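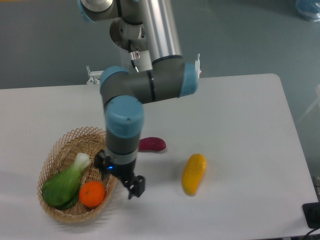 4. What the singalong figures can and can't tell us

Selorm Arthur and Afia Laryea
Media and Audiences, second-year project

Our question was whether a surprise guest performance at an awards-season party makes people listen to the song afterwards. Trade newsletters take it for granted that it does. We were less sure when we started and are less sure now.

The case we picked was the Prenano supper, a pre-awards evening held on a Saturday for nominated actors and singers. Near the end of it the soul singer Brerkov came out unannounced and sang "Heda", the title ballad from the film of the same name, which he had not recorded and had no part in writing. Clips were online before midnight. By the next morning several entertainment sites were calling it the moment of the season, a phrase we found applied to four other moments in the same month.

4.1 Where the numbers came from

We collected 1,262 public comments posted under the two most shared clips and sorted them by hand. Each of us read the whole set separately and then we compared. Where we disagreed, the comment went into "unclear", and that pile grew to a size that should worry anyone who quotes the rest.

Of the total, 465 comments mentioned the song in any way. The others were about Brerkov's coat, who was sitting at which table, whether the host was drunk, and a long argument over a seating snub that may never have taken place. A comment that mentions the song is also a weak sign of interest in it. "Skipped the song, loved the coat" counted as a mention under our rules, and we only saw the problem after we had finished coding.

4.2 The publicist's claim

The film's publicity firm, Ra, told a newsletter that the performance had brought in 3,000 new listeners overnight. We wrote to ask how a new listener was defined and over which hours. The reply thanked us for our enthusiasm and attached a poster. The figure is still repeated in nearly every write-up, usually without a source, and we have left it out of our own tables.

Even if it is right, the film opened in more cinemas that same weekend and the nominations were in the news. Selorm thinks the performance probably did something on top of that. Afia thinks a ballad from a nominated film would have picked up listeners if Brerkov had stayed at home. Our comments can't settle it either way.

4.3 What we would change

Two clips is too few, and both came from accounts that post mainly about clothes, so the coat may owe some of its success to us. We should have taken a matching set of comments from the week before the party. Our supervisor suggested this in June and we thought we could manage without.

A short list of guest performances over several seasons would also be better than one well-covered evening. We chose the Prenano supper because everyone was writing about it, and that makes it a poor guide to the parties that went unreported.

The coding sheet is in Appendix B, with the "unclear" comments marked in the last column.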